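Soft objects, slow progress

At Halline, the test piece for the past six months has been a balloon. Sepehr Hashemi, who writes the control software, wanted something that would punish a stiff grip.
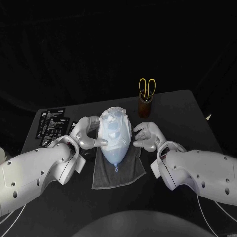 Two hands, one balloon and a thin white covering on the bench at Halline.

The planner, called Drolden, splits each job into short moves and gives each arm its own. Early versions treated the arms as separate machines. One would pull before the other had hold, and the bag slid off. Now both wait at shared checkpoints, and neither goes on until the other has reported a grip.
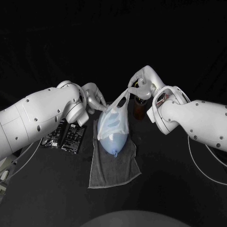

Perception is harder. Thin plastic lets the colour underneath show through, so the software has trouble telling where the bag ends. Afaf Majali labelled 3,422 stills by hand to teach it the difference. She did most of them on Tuesday evenings and says she would not do it again.

Her model now gives a confidence score with every edge it finds. When the score drops, the arms slow down and look again. That has made the work steadier, though a full run takes longer than it did in April.
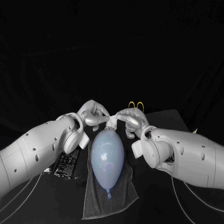

What comes next

Hashemi wants to cut the pauses at the checkpoints. Majali is trying Drolden on paper bags, which crease differently and need new labels.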